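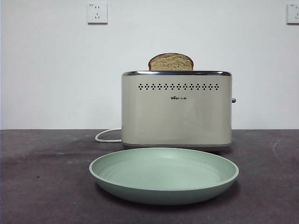
One slice, left-hand slot.

Handing Back the Keys

The letter from Starham Lettings said the flat had to be returned in the condition in which it was found. Ornella Russo read it standing up, with her coat on, and then read it again at the table. The inspection was set for October 2, 2018, at nine in the morning. She had lived in the flat for six years and could not remember what condition it had been found in.

She remembered that the bedroom carpet had been a kind of green. It was a kind of brown now, apart from the part under the bed, where she supposed it was still green. She remembered a smell of paint. She remembered her mother going round with a finger, running it along the skirting boards and looking at the end of it, and saying that it would do.

There was a second sheet behind the letter, a price list. Carpet cleaning was charged by the room. Windows were charged by the window. An oven not cleaned to a professional standard would cost 100 pounds. She turned the sheet over to see if it said what the standard was, but the back was blank.

She made toast and ate it over the sink, so as not to start on the table.

Her cousin Dario Caputo rang while she was still chewing.

"Don't pay anybody," he said. "I'll come over. We'll do it in a day."

"You've never cleaned anything in your life."

"I cleaned my van."

"You sold your van."

"I cleaned it first," said Dario. "That's how I sold it."

He came the next morning with a bucket, a packet of cloths and a green bottle of something called Fotevitz that his neighbour had told him to buy. The label had a picture of a tap with a star on it. Ornella had made a list the night before, and she stuck it to the fridge door with a magnet in the shape of a lemon. Then she took it down again, as the fridge would have to be cleaned as well, and put the magnet in her pocket.

They started in the bathroom. Dario did the taps and Ornella did the tiles, kneeling in the bath with her sleeves rolled up. The Fotevitz had to be left for ten minutes before it was rinsed off, and they sat on the landing while they waited, with the door shut because of the smell.

"Why are you moving, anyway?" said Dario. "You like it here."

"I don't know that I like it. I'm used to it."

"You've got the river."

"You can see the river if you stand on the toilet," said Ornella.

He went in to check and came out coughing. He said that she was right, and that it was more river than he had expected.

The taps came up well. The line round the bath did not. Ornella went over it with the bottle again, then with washing powder made into a paste, then with an old toothbrush, and by the end of that she had one clean patch the size of a saucer, and the rest of the bath looked worse for it. She sat back on her heels. Dario said that they should leave it and do it last, when they would be in the mood.

"Nobody's ever in the mood for that," she said.

"Then we'll do it when we're angry."

In the bedroom they pulled the bed away from the wall. The carpet underneath was green, as she had thought, in a neat rectangle. There was also a sock, a library card, a great many hairgrips and a postcard from Skostbridge with a picture of the bandstand on it. The postcard was from a man she had gone about with the winter she moved in. He had written that the weather was poor and the food was good, and that he would ring when he got back. She could not remember whether he had.

Dario held out the rubbish bag. She dropped in the sock and the hairgrips and put the postcard on the windowsill. Later she moved it from the windowsill to clean the windowsill, and then she put it in her pocket with the lemon.
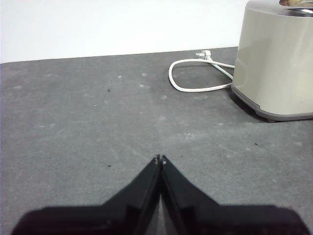 The Oven

They had both been putting off the oven. Dario opened the door and looked in, and then got down and looked in properly.

"When did you last do this?"

"March," said Ornella.

"Which March?"

She took out the shelves and carried them to the bath, which was no cleaner and could not be spoiled. She ran the hot tap over them and left them lying there under the water. When she came back Dario had his head and one arm inside and was scraping at the floor of the oven with a plastic card.

"What's that you're using?"

"Your library card."

"I might want that."

"It ran out before the carpet changed colour," he said. His voice sounded a long way off. "There's a whole layer here. I think it's lasagne."

It was lasagne. She had made it for her mother's birthday in a dish that was too shallow, and it had boiled over and dripped through the bars, and the kitchen had filled with smoke. Her mother had opened the window and fanned the door with the price list from the Tapia, the takeaway on the corner, and in the end they had rung the Tapia and eaten out of boxes. It had been a nice evening. She had meant to see to the oven the next day.

She told Dario this while he scraped. He had been there, he said. He had had the king prawns.

"You weren't there."

"I was sitting where the bin is. I'd come straight from work. You made me take my boots off."

She thought about it and found that he was right, and that he had been at the end of the table in his socks, with his plate on his knee. She had left him out of it somehow. She got down on the floor and took the card from him and had a go at the back corner, where the black was thickest and came away in flakes.

It took them until after dark. They used all that was left of the Fotevitz, and a packet of wire wool, and the whole of a kitchen roll. The glass in the door came up nearly clear. There was a brown mark between the two panes that could not be reached from either side, and they agreed that it had been there when she moved in. They agreed it several times, so that she would be able to say it easily.

Then they did the bath, and they were angry enough, and most of the line came off.

The Inspection

The woman from Starham was younger than Ornella had expected and had a cold. She carried a folder and did not take her coat off. She walked through the bedroom without looking down. In the bathroom she turned on one of the taps and turned it off again. She opened two of the kitchen cupboards, wrote something, and stood for a moment at the window.

"Is that the river?" she said.

"Only a bit of it," said Ornella. "You can see more from the bathroom."

The woman ticked along the bottom of the page. She said that the carpet was fair wear and tear, and that there would be a charge of 61 pounds for a missing key to the bin store.

"What about the oven?" said Ornella.

"What about it?"

"Don't you want to look inside?"

"They're putting a new kitchen in," the woman said. "It's all coming out next week." She blew her nose and held out the pen. "Just there, and your new address underneath."

Ornella signed. She went over and opened the oven door all the way, and stood beside it, and after a moment the woman came across with her folder and bent down and looked.

"Oh," she said. "That's very good."

"There's a mark in the glass," said Ornella. "That was there when I came."

The woman wrote it down.

Dario was waiting outside with the last of the boxes in the back of a borrowed car. He asked how it had gone, and she said they had to find a key. She went through her pockets on the pavement, one after the other, and put what she found on the roof of the car: the lemon, the postcard, a hairgrip, her bus pass. The bin store key was in the lining of her coat, where there was a hole. She worked it along to the opening with her thumb and went back up to catch the woman before she left.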